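Killside store room, floor and walkway check
Checked by: Tài Giáp, Sunday, before opening

1. Walkway width, 900 mm minimum: OK. I measured at the door and at the far end.
2. Floor clean, no oil or water: OK. Please sweep again after the Siltia delivery.
3. Mats flat at corners: NOT OK. One corner is lifting — tape is only for this week.
4. Load sign on shelf, 40 kg: OK, but the letters are getting pale.

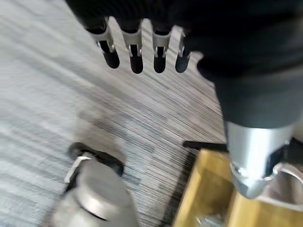
Who should I tell if a mat is lifting again?
Tell the shift leader at Wurncombe and write it in the book the same day.

5. Height under the pipe, 2000 mm: OK.
6. Exit light: OK. The test button is stiff and needs a longer press.

Still open from the last check: new mat from Cao, ordered but not arrived.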